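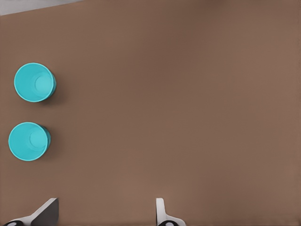 Call for home tasters: does barley water do any of the things people say it does?

Purnholm Kitchen Notes is looking for 16 people to drink barley water for a month and tell us what they think of it. You don't need to like barley. A bit of doubt would be welcome.

If you read food blogs you'll have seen the claims. Clear skin, calm stomach, better sleep, less snacking. We went through a pile of these posts in May and most of them quote each other. Very few say how much the writer drank, or how it was made, or what else they changed that month. We don't expect to settle anything with a group this small, and we won't be printing a headline that says we did. What we'd like is a decent set of honest diaries from people who have nothing to sell.

What you would do

Make a batch at home every 2 days from the pearl barley we send you. The recipe is plain: rinse, simmer, strain, chill. Lemon is fine if you write it down. Honey is fine too, but we suspect half of the "barley glow" is people enjoying a sweet drink, so please be strict about noting it.

Fill in a short diary each evening. There are 13 questions and most are yes or no. "Noticed nothing" is a perfectly good answer and we hope to see plenty of it.

Who can apply

Adults who cook at home at least a few nights a week. Barley contains gluten, so please don't apply if you have celiac disease or avoid gluten for any reason. If you are pregnant, nursing, or managing a health condition, this one isn't for you. We are food writers with no medical training.

People who sell supplements or run a wellness page can't take part. Yes, we check.

What you get

The barley, a strainer from Clomier, and a $40 grocery card at the end. The card is yours whether you loved the stuff or poured it down the sink, as long as the diary is filled in. Clomier doesn't see the results before our readers do.

How to apply

Write to Anneli Aaltonen at the Purnholm office with a paragraph on what you normally eat for breakfast and why you're curious. Please skip the life story. Gyula Pálfi reads the diaries and will call everyone who is picked. Applications close Jun 13, 2020.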